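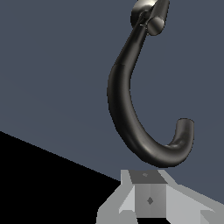

Dritmont girls XC, first day of summer miles. Thread bc my hands are too cold from the ice bucket to write a real story

Monday, July 11, 2022. 6 am start at the reservoir lot. 68 degrees already, air like soup

Coach Yetunde Shehu is back for her second year. Told them 10 easy minutes, then hills. The 10 easy minutes were not easy

Hauwa Okeke led every hill rep. Every one. Senior, missed state by one spot last fall and you can tell she's still mad about it

Asked her about it. "I dont think about it." Then she went and ran an extra rep so

Yakubu Bako is helping with the boys side now, ran the 1000 in college. Has them doing strides barefoot on the infield. Grass was soaked, two kids went down, both fine

Boys goal is simple, beat Herkell. They havent since the course moved. Lost the league meet by four points last year and it's written on the whiteboard in the team room, nobody's allowed to erase it

Summer mileage club is back too. 80 miles by the end of the month gets you the shirt. Thanakorn Panyasiri had the most last summer and is already talking. Sophomore. Lots of talking

Oluwaseun Ogbonna not running yet, shin thing. Rode the bike path alongside the pack and yelled splits. Pretty accurate splits tbh

No practice Thursday, the lot's closed for paving. Meet at the middle school insted, same time, bring water, the fountian there is still broken

Official practice starts in August. First meet is home, schedule isn't final, will post when Shehu sends it

ok going to find breakfast. more later this week if I'm up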